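"We just want the water to stay on": Restley tenants on a year of asking

Friday, February 24, 2023

The woman who answers the door at the Murnow Road flats has a kettle in one hand and a folder under her arm. The folder is the petition. 55 signatures out of 100 units, and she reckons she'd have more if people on the top floor would open up after dark.

She chairs the residents' group, such as it is. Doesn't want her name in this. "I've got a lease up for renewal and I'm not silly," she says. Fair enough.

The complaint is simple. Water pressure in the Restley estate drops out most evenings, sometimes for an hour, sometimes till the next morning. No notice on the door, no text. The council says the pipes inside the boundary belong to the housing provider, Tijani. Tijani says the trouble is in the main, and the main is council's. Residents have letters from both.

"I could wallpaper the loo with them," she says. "Same letter, different logo."

How long has it been going on? She blows out her cheeks. Since before last summer, easily. It got bad in January, in the heat, when the taps went off five nights running and a bloke on the ground floor filled wheelie bins from the park tap and wheeled them back up the footpath so the older ones could flush.

"Brand new bins, before you ask. He'd scrubbed them out anyway."

That was when people started talking about a march. They'd never done one. She'd never done one. "I thought you needed a permit for everything, and you sort of do, but the police were pretty good about it. They asked how many and I said no idea, could be me and the dog."

It was more than her and the dog. They walked from the Murnow Road shops to the council offices, prams and all, placards made from flattened nappy boxes. A few drivers tooted. One yelled at them to get a job, which went down badly with the night shift nurses, who'd come straight from work.

Someone from the council came down the front steps, took the memorandum, signed for it and went back in. No speech. The memorandum had 11 demands and she can recite most of them. A tanker when the water's off for longer than an hour. Rent credit for the days without. One phone number that a person picks up. A written answer on who owns which bit of pipe.

"That last one is the one I care about. Just draw us a map. Put a line on it."

And the kitchens?

She rolls her eyes. The kitchens are a sore point. Tijani has a refit planned under the Cikitell program, new benches and sinks for every flat, and it keeps coming up whenever anyone mentions water. There was an information night. There was a slideshow, there were biscuits.

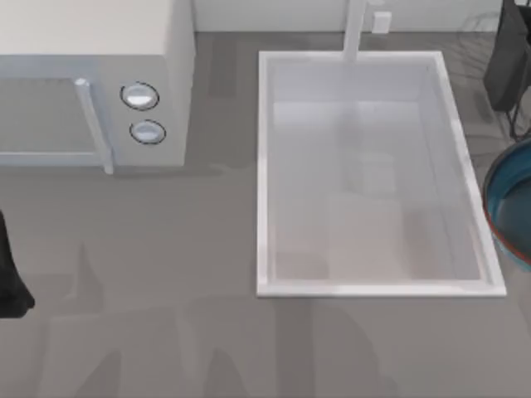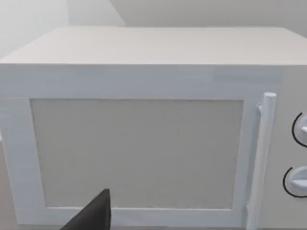
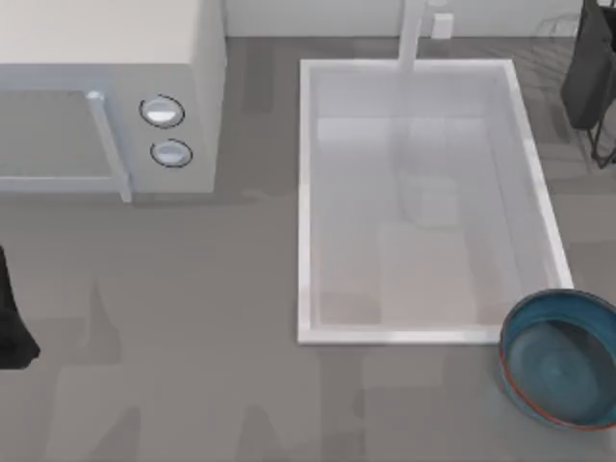

Computer-generated kitchen views, each with a white microwave.

"Lovely," she says. "Give me a sink by all means. What's coming out of it?"

She isn't against the refit. Wants that on the record, twice. Some of the kitchens on the estate are shocking, cupboard doors hanging off, mould behind the stove. Her neighbour's had a bucket under the pipe so long it's got its own spot on the cleaning roster. But she'd put the money into the plumbing first and so would everyone who's signed, she says, or nearly everyone. Two households told her they'd rather have the kitchen now in case the offer goes away. She wrote that down as well.

"You can't only write down the ones who agree with you."

We asked Tijani for a response. A spokesperson said by email that the provider "takes all tenant feedback seriously" and is "working with council to identify the cause". Council said it had recieved the memorandum and would reply in writing. Neither gave a date. Neither answered our question about the boundary.

Do people still turn up to meetings? Fewer, she says. School's gone back and its hot in the community room, the fan's been broken since forever. The last one was mostly an argument about whether to go to the next council meeting and sit in the gallery or march again. Gallery won by a couple of hands.

"They only let you ask one question and you've got to put it in beforehand. So we're fighting over the wording now. I want it short. There's a fella wants to put in half the Local Government Act."

The kettle, by the way, was full. She'd filled it at lunchtime along with every pot in the place and both ice cream tubs. Habit, she says. By four o'clock she stops trusting the tap.

Residents who want to add their names can find the petition at the Murnow Road laundromat, on the counter, ask for the pen.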